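# Demonstration Is Skilled Work and Should Be Treated as Such

Public discussion of robot learning tends to dwell on models, computing budgets, and the machines themselves. Far less attention goes to the people who show the machines what to do.
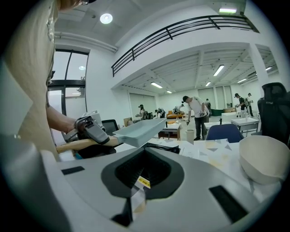
This neglect has consequences. A policy trained on human demonstrations inherits the habits of the people who gave them. If a demonstrator hesitates before closing the jaws, the robot is likely to hesitate. If ten demonstrators approach a tray from ten directions and the instructions never mention direction, the resulting system must reconcile choices that were never meant to be choices. Many of the failures described in project reports as limits of the model begin much earlier, at a desk, during the second hour of a session.

The position of this essay is that organizations which collect demonstrations, whether with hand-held grippers or by remote control, should recognize demonstrating as a trade. It should have training, a voice in how tasks are written, and a place in the published record.

The experience of the Gurnside program is instructive. In its first phase, the program gathered 2,536 demonstrations of ordinary household and office tasks: lifting trays, moving bowls, sorting paper. Sessions were organized by volume. Each demonstrator received a one-page task sheet and a daily target, and supervisors reviewed the totals each evening. When Marietjie Nel was asked to audit the material, she set the totals aside and watched the recordings. She found that 182 of them showed a task completed correctly but in a manner no robot arm could follow, such as a wrist turned past the range of the machine or an object steadied against the demonstrator's hip. Every one of these had been accepted, for the sheet asked only whether the task was done.

The fault did not lie with the demonstrators. They had not been told what the robot could reach, and several had never seen it move. Ayanda Venter, who supervised the second phase, arranged for each new demonstrator to spend a morning operating the arm by remote control before picking up a hand-held gripper. The change was resisted on grounds of cost. A morning at the remote station produces very little usable data, and the station itself was in demand. It nevertheless gave people a working sense of where the machine is slow, where it cannot bend, and what it loses sight of when the hand comes too close.

Supporters of remote control often argue that this proves their method superior. An operator who drives the real arm cannot ask it to do the impossible, and the recorded motion is by definition one the arm can make. The argument has force. Remote control is also tiring and indirect, and people using it tend to adopt cautious, broken movements that they would never use with their own hands. Hand-held tools preserve the fluency of ordinary work and can be carried into the rooms where that work takes place. The two methods teach different things, and a program with sufficient means should use both.

A harder objection concerns scale. King-fai Tsai of Usuvden has argued that with enough demonstrations, individual quality will matter less, and that money spent on training people would be better spent on recording more of them. This may hold for common motions such as picking up a cup. It is less convincing for tasks with several steps, where an early error shapes everything that follows and where a large collection may simply repeat the same misunderstanding. Volume offers little protection against a badly written task sheet.

Task sheets deserve particular attention. They are usually drafted by engineers and handed down without discussion. At Civero, Lerato Mokoena introduced a short meeting at the start of each task, in which demonstrators try the work, disagree about it, and amend the wording. Of the 19 sheets reviewed in this way, 13 were rewritten before recording began. Most of the revisions were small. One replaced "pick up the bowl" with an instruction on which side of the rim to grasp. Another set out what to do when a sheet of paper sticks to the one beneath it, a matter the original author had not considered.

Credit is the remaining question. Published collections list the sensors, the software version, and the funding source. They seldom say how the demonstrators were selected, how long they worked without a break, or what they were paid. These facts bear directly on the data, and a reader judging its reliability is entitled to them. Demonstrators who wish to be named should be named.

Funding bodies are well placed to act first. The next round of proposals opens in February, and a requirement that each applicant set out its arrangements for training and consulting demonstrators would add perhaps a page to the form.

*Marthinus Radebe*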